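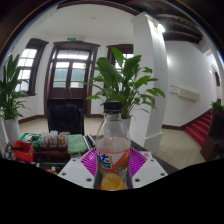
Posted 2025-02-18
by Idun Forsberg

Budgeting for a gripper setup when the work is ordinary household stuff. Bottles, bins, sponges. Writing this fast between two deliveries so forgive the shorthand.

Start with the objects, then the catalog. Put everything you want handled on one table and leave it there while you shop. A clear bottle with a screw cap is a good first one to plan around. Clear plastic is hard for a lot of cameras, the label is the only part they get a solid read on, and the shoulders let the background show straight through. If your quote assumes opaque boxes, the quote is wrong for you. Ask the seller to demo with YOUR bottle. Mail it to them if you have to.

Fingers. Soft ribbed ones, bend around round things, great on bottles and cups, not so great on a flat sponge lying on a table. Budget for two pairs minimum. Same color if you can, mixed pairs drive me nuts and we had one set where left and right came from different batches and closed crooked. Sent them back to Solberg, they swapped them, no fuss.

Hand-held first, arm later. We did it the other way around and the arm sat in its crate until May. With a hand-held you find out in an afternoon which jobs are worth paying for. Opening drawers, for us, wasn't. Tidying the counter was.

What we set aside the first year:

Hand-held gripper, complete: 700
Spare fingers, screws, one spare plate: 321
Table, lamp, bins, all the boring stuff: 1000
Arm: separate budget, separate argument

The boring stuff is where we went over. Teodor Amundsen keeps our books and he had put it down as zero. A table you can't scratch is no use. Bins in strong colors, get a few, cheap ones fine. Trays with a lip so small parts dont roll. Non-slip mat. More power strips than you think.

Screws. Check what size holds the finger plates on before you order anything, and buy a bag. They work loose. Thread locker, the removable kind, one small drop. Let it set overnight before you squeeze anything heavy. Mark each screw head with paint pen so you can see at a glance if it turned.

Bottles, while I'm at it:
- Test full and half empty, liquid sloshing changes everything
- Cap on tight, always, even for a two second test
- Paper labels get fuzzy after a lot of gripping, keep a few of the same bottle
- Dish soap film on the plastic = slips. Rinse twice, dry with a lint free cloth

Room. Glass doors and big windows are lovely to work next to and a pain for cameras. Price in a curtain or a roll of blackout film before you price in a better camera. Njål Rønning spent a week comparing cameras for us and then hung a bedsheet over the window and the trouble went away. Our building is from 1930 and the floors aren't level either, so shims. Get shims.

Software subscriptions: read the renewal line. Jesto wanted a yearly fee per gripper, Tader per user. With one gripper and four people sharing it, easy choice for us. With ten grippers and one person you would go the other way. Get it in writing what happens to your recordings if you stop paying.

Used gear. OK for stands, tables, lights. I wouldn't buy used fingers, the soft material ages and you can't tell by looking at it. Bend one all the way over and look for fine cracks at the foot of the ribs. If the seller won't let you bend it, walk.

Cleaning costs next to nothing but put it on the calendar. Soft brush between the ribs, warm water, a little mild soap, air dry. No alcohol on ours, it went tacky. Yours may be different, check teh sheet that came with it.

Lead times. Whatever they tell you, double it. Torunn ordered the second pair the same day as the first gripper and they still arrived after everything else.

Still waiting on a price from Pistinum for the bigger plates, will add it to the list when it comes in.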